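Edge-gluing a board from narrow maple

The board I have been working on since November is finished, or as finished as it needs to be before it starts collecting marks. I said in the last post that I would write up the glue lines properly, so that is most of what follows. Anyone who only wants the finish can skip to the end.

The stock came from Trurnell, out of the offcuts rack at the back of the yard. I had gone in for a single wide piece and they had none that was flat. What they did have was a stack of narrow maple, pale, with knots in places and a bit of pinkish-brown streaking that puts off people who are making kitchen doors. I like it. It was also cheap, and it had been indoors long enough that my meter gave 9 per cent on every length I tried.

I let it sit in the workshop for 9 days anyway. The workshop is unheated apart from a tube heater under the window, and I have had boards cup overnight when they went straight from the yard to the planer. These stayed put. One had a slight twist, which I planed out by hand with the board wedged at the two high corners.

Setting out the joints took longer than cutting them. With a board made of unequal widths the temptation is to put the widest piece in the middle and balance the rest either side. I tried that and the grain looked wrong, with a knot landing hard against a straight-grained edge. I laid it out again with the narrow material along the back and the wide section at the front, where the figure has room to run. The main seam is therefore off centre. I marked a cabinetmaker's triangle across the faces in soft pencil and did not move anything after that.

For the edges I used a No. 7 with the iron set fine, taking mating pairs together in the vice with the face sides outward. Any error in the angle then cancels when the pair is opened out. It is an old method and needs no fence. I left a very slight hollow along the length, enough that the ends touched first and the middle closed up under light pressure from one clamp. If you need to lean on the clamp to shut the joint, go back to the plane.

Glue was ordinary PVA, the Gascombe yellow one, spread with an old store card. I have used their slower version in summer but in a cold workshop the standard one gives plenty of time. Clamps went on alternately above and below, with strips of baking paper under the steel bars to keep black marks out of the maple. I wiped nothing. Squeeze-out comes off cleanly with a scraper once it has gone rubbery, and wiping it wet only pushes it into the grain, where it shows as a pale smear under oil.

I left it clamped until Sunday morning and then cleaned up both faces with a scraper, followed by 180 and 240 grit on a cork block. The edges got two passes with a block plane and a light sanding to take off the sharpness. I considered a chamfer and decided against it. A chamfer on a thin board makes it look thinner still.
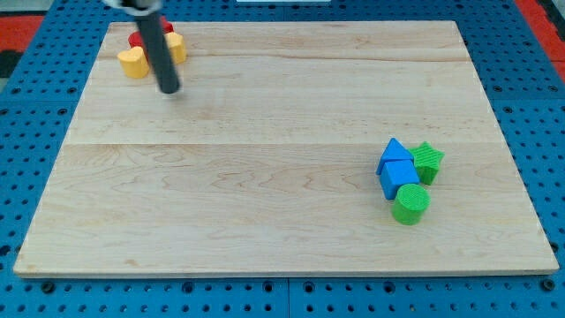

The board on the blue pegboard table. The main seam is a little above the middle, with a fainter line in the strip behind it.

The seam shows more than I expected, mainly from the change in figure across it. The wavy grain in the wide section stops at the joint and straighter stuff would have hidden that better. Running a fingernail across it I can feel nothing, so the surfaces are level, and I held a straightedge to it in several places without finding daylight. The other line is much harder to pick out. When I set out the next one I will spend more time matching colour along the edges and less on where the knots fall.

Flatness is good. With the board upside down on the saw table I could get a 2 thou feeler under one corner and nowhere else. That may well change with the weather. Solid wood this wide will move across the grain whatever you do to it, and the best you can manage is to let both faces breathe at the same rate. For that reason both sides had the same treatment, including the one that will never be looked at.

On the finish: two thin coats of Bikcombe hard wax oil, the clear matt, buffed off after ten minutes with a cotton rag. I tried a sample of the Chamoun oil on an offcut first. It is a pleasant product to use but it turned the maple noticeably yellow, and the pinkish streaks went brown. The Bikcombe kept the colour almost as it was off the scraper. Rags went outside, spread flat on the path to dry -- oily rags left in a heap can catch fire by themselves.

Eduardo Baptista wrote after the last post to ask why I had not used biscuits or dowels. For a long-grain edge joint they add very little strength, as the glue line is already stronger than the wood beside it. They do help with alignment on long boards, particularly if you are working alone and the pieces want to slide about. On something this short I line up the faces by hand, clamp lightly, tap down anything proud with a mallet and then tighten. If yours creep, a pinch of dry sand in the glue will stop it, though you will not thank yourself when you plane the ends.

He also asked about breadboard ends. I have left them off. I may do a separate post on those when I have a board that needs them.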